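Interior door sticks every summer, plane it or wait?
2 min read

Drustik
Door between hall and dining room sticks at the latch side, top corner. Only when its humid. By October it swings fine. House is old, settled years ago I think. Do I plane it now or leave it alone?

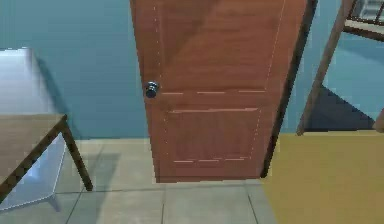

Already tried soap on the edge, lasted 3 days. Don't want a huge gap all winter. Also not paying someone $200 for one door.

Millik
Don't plane yet!! Check the hinges first. Top hinge screws work loose, door sags, corner rubs. Swap one screw for a long one that reaches the stud and snug it up.

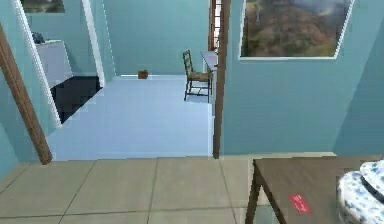

Fixed two of mine that way. If it still rubs, close it on a piece of carbon paper, see where it marks, sand just that spot. Then seal the bare wood, top edge too. Most people skip the top and thats where the damp gets in.

Hustedport
dehumidifier. done

Carré
What Millik said about sealing. Mine stuck for 9 years, sanded it, painted the top and bottom edges, fine since.

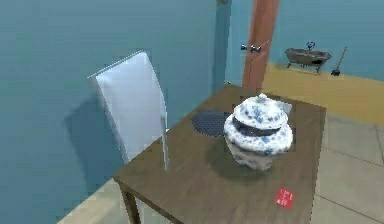
Take it off the hinges to do the bottom. Bottom pin out first, top one last, and get somebody to hold it.

Related
Squeaky hinge, oil or wax?
Latch won't catch in winter
Filling old screw holes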